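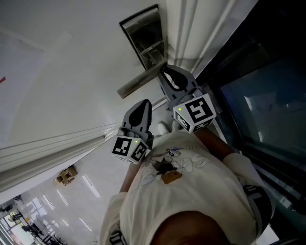

Dritetti releases Varma 2, planning software for doors, latches and handles

Ullham, March 2, 2026

For immediate release

Dritetti has today released Varma 2, the new version of its planning and control software for two-armed robots. Out now for existing licence holders, new customers from the end of the month.

Main change is contact planning. Version one planned a path to the handle and left the rest to the arm's own controller. Fine for drawers. Poor for lever handles, where the grip has to turn with the lever while the door starts to move. Varma 2 plans both together, and replans if the hinge is stiffer than it expected.

The models are trained on demonstrations by people using hand-held grippers. Square printed markers on the grippers help the software work out where each one is, and a new tool, Rodgate, lines up the recordings from both hands and throws out the ones where tracking drops.

Lever handles got most of the work this time – push doors, pull doors, doors with a lock plate in the way of the fingers. 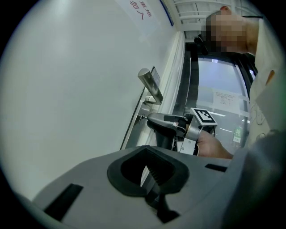 Rodgate also checks timing between the two grippers, a sore point with early users. Drift between left and right recordings used to be fixed by hand, clip by clip. It's now done on import, and a batch of 1,000 clips can be left to run overnight.

"Doors are where our customers got stuck, so doors is what we worked on," said Zubaida Paracha, head of software at Dritetti. "We had a list of 18 faults from the first version. Sixteen are closed. The other two are to do with round knobs and we are still on them."

Also in this release: faster start-up, clearer error mesages, a log viewer that opens in the browser. Old project files load without converting.

Price unchanged for licence holders. Trial copies limited to 200 clips.

Press contact: Dritetti press office, Ullham. Review copies on request – please say which arm you are useing.

ENDS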